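The Two Grippers

Philomena Gyamfi had the comparison down for the Sunday because the machines at Sutcliffe were free then and no one would ask for them back. She arrived at half past eight, let herself in with the side key and found Niall MacBrayne already at the second desk, eating toast off a folder.

"Same kitchen for both?" he said.

"Same kitchen, same arm, same controller. Only the hand changes."

They were testing in simulation first. The real arm was at Clunditstead until January and the firm wanted a choice made before then. There was a parallel-jaw gripper, which Niall liked, and a three-fingered one from Fudia, which Raelene Quinlan liked and had already half promised to a customer in Vetville. Raelene was not there. She had sent a message on Friday saying she trusted them both, and then another asking when they would be finished.

Each hand got 20 runs. The job was to come in over the counter, close on the knob of the mixer and let go again without shifting the mixer. Philomena started the Fudia hand and wrote the results in pencil, as she always did, in a book with squared paper.

It managed 12. The other runs went wrong in the same way. The third finger came round late and touched the bowl, and the controller read the touch as a grip and stopped.

"You could tune that out," Niall said.

"I could. I'm not going to tune one and leave the other."

He nodded and went to fill the kettle. When he came back she had loaded the parallel jaws and was checking the start pose, typing the joint angles in one at a time. He had worked with Vaughan Whitelaw before this, and Vaughan would have pressed go and fixed the numbers afterwards. Niall put her tea down where she could reach it.

"What will you tell Raelene?" he said.

"What it scored."

"She's going to say the knob's too easy for a flat jaw."

"Then she can pick something else and we'll run that as well -- on a weekday."

Her phone rang. It was Sang-wook Kang, from Clunditstead, wanting to know if the wrist limits he had sent were any use. She said they were, and that she had found 2 of them swapped and put them right. There was a silence while he looked.

"Sorry," he said. "Which ones?"

She read them out. Behind her Niall had pulled his chair up to the screen and was waiting with his hands in his lap.

"Go on, then," she told him, with the phone still at her ear.

He pressed the key.
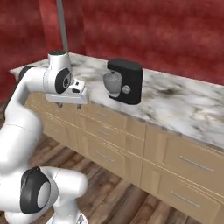

"Is it moving?" said Sang-wook.

"Give it a minute," she said, and turned to a clean page and wrote the date at the top, Sunday, June 23, 2019, and under it the name of the hand.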